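**Ticket:** Trarnton branch, wireless drops and "no internet" on staff laptops
**Opened:** May 31, 2024
**Priority:** Normal, raised to High
**Status:** Closed, with one follow-up
**Systems:** Telletti access points and controller, Dadow circulation client, branch router, main switch

## Reported problem

Staff at the Trarnton branch say the wireless network drops in the afternoon. Laptops show as connected but have no internet. The Dadow client goes gray and shows "working offline." Some phones on the public network can't join at all. The desktop computers at the front desk are wired and keep working.

From the branch's first message:

> It's fine when we open. After lunch somebody always loses it. If you turn the laptop's wireless off and on it sometimes comes back, sometimes not. The ones in the back are worse than the ones at the front.

Restarting the router fixed it for the rest of one day. The branch restarted it again the next day and it helped for less than an hour.

## Log

**Entry 1 – remote check**

Logged in to the Telletti controller. All four access points are online and on current firmware. No reboots in the event list apart from the ones that line up with the branch restarting the router. Signal levels for connected devices look normal at the front and a bit low at the back.

Checked the internet line with the provider's status page and with a long ping from the router. No loss. The line is not the problem.

Asked the branch to stop restarting the router for now. It clears the tables I need to look at.

**Entry 2 – channels**

Two of the access points were both on channel 11, and they are close enough to hear each other. They had been set by hand at some point, with automatic selection turned off. No note in the old tickets about why.

Moved one of them to a different channel and left the transmit power alone. Asked the branch to carry on as normal and write down the time of any drop, what device it was and where it was.

**Entry 3 – branch reply**

Drops continued. The back is a little better, so the channel change was worth making, but the main complaint is still there. The list the branch sent back was useful. Every drop was after lunch, and most of them were on laptops that had been closed and opened again. A laptop that stayed awake on the desk all day did not drop.

That does not look like radio trouble. If it were interference I would expect the laptop that stayed awake to suffer along with the rest.

**Entry 4 – site visit, morning**

Went out to the branch. Walked the building with the survey app and took readings at the front desk, the stacks, the staff room and the back. The readings match what the controller shows. The weak spot is the corner behind the big shelving, and it is usable. 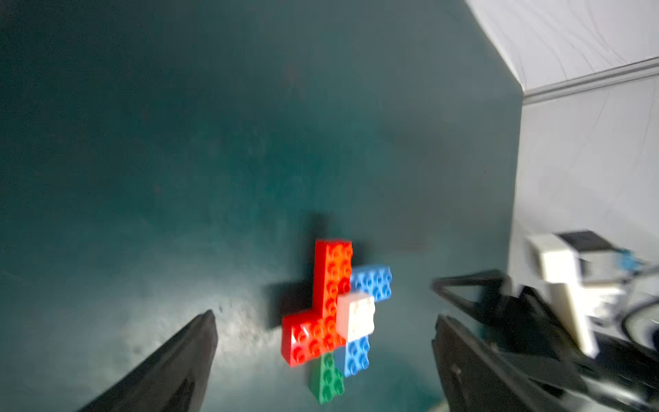
The next step was to sit with one of the affected laptops and put it to sleep and wake it over and over. Before lunch it reconnected every time and got its address back in a second or two. The controller showed a clean join each time, with the password accepted and no retries.

Also looked at the wiring cabinet while things were quiet. The labels on the patch panel don't match the floor plan we have on file. Tjoa did the cabling when the branch was refitted and the plan we have seems to be from before that. I traced the access point runs with a toner and wrote new labels for those only. The rest of the panel still needs doing.

One patch cable, the one to the access point at the back, had a broken clip and could be pulled out with hardly any force. Replaced it. The switch port showed a small number of errors, so this may have been causing some of the trouble at the back. It would not explain phones failing to join at the front.

**Entry 5 – site visit, afternoon**

The problem showed up after lunch, as described. The test laptop woke up, joined the wireless, and then gave itself an address starting with 169.254. That is the address a Windows machine picks when it asks the router for one and gets no answer.

Opened the address list on the router. The pool was full. It is set to hand out 200 addresses and all of them were taken. The lease time was set to 10 days, so any phone that joined once, even for a minute in the entrance, kept its address long after it had left the building.

The list was mostly phones. A lot of them have the "private address" setting turned on, which makes the same phone look like a new device from time to time. With long leases, that uses up the pool quickly.

I asked the desk staff to check with me whether anything had changed lately. The branch turned off the password on the public network a few weeks before the ticket was opened. Before that, people had to ask for it at the desk. Now phones join on their own as people walk in.

That fits with all of it:

- Mornings are fine while a few leases have run out overnight.
- The free addresses are gone by lunch.
- Anything that has been asleep and has to ask again is turned away.
- Restarting this router clears its list, which is why it helped for a while, and helped less once the building was already busy.
- The wired desktops have fixed addresses and never ask.

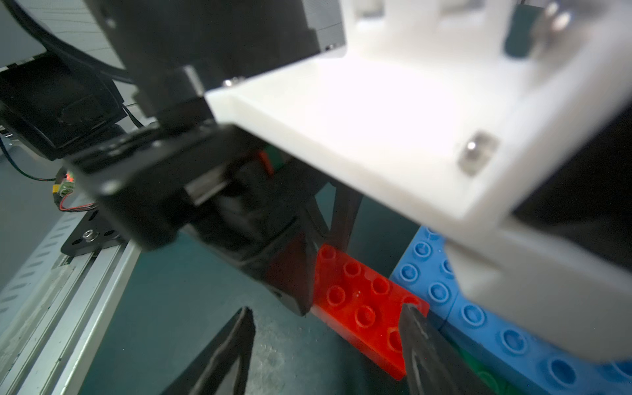 **Prasetyo Simanjuntak**
*Network Support Technician, Branch Services*

Changes below were made on site, after checking with the desk that it was all right to interrupt the wireless for a few minutes.

**Entry 6 – changes made**

1. Public wireless moved to its own network with its own address pool. It was sharing with staff, and it should not have been. The Telletti controller tags the public traffic and the switch passes it to the router separately.
2. Lease time on the public network cut to two hours. The staff network is set to one day.
3. Staff network pool kept at its old size, which is far more than it needs now that the phones are gone from it.
4. Public devices blocked from reaching the staff network. Tested from my own phone – the printer and the router's admin page no longer answer.
5. Automatic channel selection turned back on for all access points, set to run at night only.

There was a mistake on my side with the first item. I missed the tag on the switch port for the access point at the back, so for a short time anyone on public wireless there had no service. A man working near the back window came up to the desk to say so before I noticed it in the controller. Fixed the port and rechecked the others one by one.

**Entry 7 – Dadow client**

With the network working again, one laptop still showed "working offline" in Dadow. The others came back by themselves.

Steps tried on that laptop:

- Closed and reopened the client. No change.
- Signed out and back in. No change.
- Checked that the laptop could reach the Dadow server by name and by address. Both fine.
- Opened the client's sync log. The last line was a checkout record it had tried to send over and over.

The record had been saved while the laptop was offline, for an item that was then checked in at the front desk before the laptop reconnected. The client would not skip it and would not send anything after it.

Exported the waiting records to a file, cleared the queue with the client's repair tool, and had the desk enter the held checkouts by hand from the export. After that the laptop went online and stayed there.

If you see this at another branch, export first. The repair tool empties the queue without asking and there is no way to get it back.

**Entry 8 – follow-up check**

Checked the controller and router remotely over the following days. The public pool rises and falls through the day and has not come close to full. The staff pool barely moves. No failed address requests in the log since the change.

The error count on the switch port for the back access point has stayed at zero since the cable was replaced.

Branch reply:

> No drops since you were here. The back corner is still slow for video but we can live with that. Dadow has been fine.

## Cause

The address pool on the router was full. Staff and public devices shared one pool, the lease time was too long, and removing the public password brought in many more phones than before. Overlapping channels and a damaged patch cable made things worse at the back but did not cause the main fault.

## Still open

- **Floor plan.** Asked Tjoa for the as-built drawings. They are looking for them and expect to send something in June. Until then, don't trust the plan in the shared folder – go by the labels on the access point runs and tone out anything else.
- **Other branches.** At least one other branch was set up from the same router template and will have the same lease time. I have opened a separate ticket to check them all. The template itself has been corrected.
- **Back corner.** Moving the nearest access point to the other side of the shelving would help. It needs a new cable run, so it is waiting on the drawings as well.

## Note for the branch

Please don't restart the router if the wireless drops again. Write down the device, the time and the place, and check whether the address on the laptop starts with 169.254 (Settings, then Network, then Properties). Send that in with the ticket and we can usually tell from it where to look.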